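Visit to the Istby clothing sorting works

Our textile recycling group went to Istby on 30 March 2023, on one of the open days the works holds twice a year. The next is in September. We had booked 32 places on the coach and all of them were taken. The building is at the far end of the Elatstead road, past the timber yard, and there is room to park a coach if the driver turns before the gate.

We were given tea and then split into two parties. Mine began in the receiving hall, where bags come off the lorries and are weighed on a floor scale. The weight on the board for the day before was 1570 kilos, and for the day before that 1554, so it is fairly steady work. Most of it comes from the clothing banks in Elatstead and Skurkimley, and the rest from shops clearing out at the end of a season. Bags that smell of damp are put to one side and opened last.

From there the bags go to the first sort, where shoes, belts and handbags are taken out. Shoes must be tied in pairs or they are treated as waste. The guide asked us to pass that on, and I do so here. Coat hangers are also a nuisance and should be kept at home.

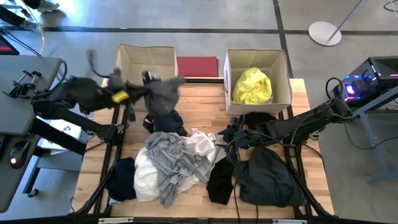
Second sorting was the part I had most wanted to see. Clothes are tipped out on a table and divided between bins according to what can be done with them: wear again, cut for wiping cloths, or pull apart for fibre. It is slower than I had supposed, as a heap of mixed clothing holds together and one sleeve brings another with it. At the wooden table the pile was mostly greys, navy and white, with a fluffy white piece in among the plainer things, and the one bright item was a yellow garment in the right-hand of the two beige fabric bins. White cotton is wanted for wiping cloths, provided it has no print on it. Dark knitwear goes for fibre unless it is in very good order. Anything with a zip is set aside, and the zips are cut out at the end of the week.

A member of our party asked about labels. The fibre buyers want to know what is in a garment, and a missing label means it goes in the lowest grade — even when anyone could tell by the feel that it was wool. I have cut the labels out of my own jumpers for years and shall stop.

The last room was the baling room. The press was not running while visitors were inside, but we saw finished bales stacked two high under a net. The works has stood on this site for more than 2000 days, and the press is the only large thing they brought from the old premises at Skurkimley.

Lunch was at the Espinoza, a café across the road from the works. It was soup and rolls, and they coped well with so many of us arriving together. The coach left at a quarter past two. Anyone wishing to go in September should put their name on the sheet by the door at the next meeting, and wear flat shoes, as the floors are hard and there is nowhere to sit until the end.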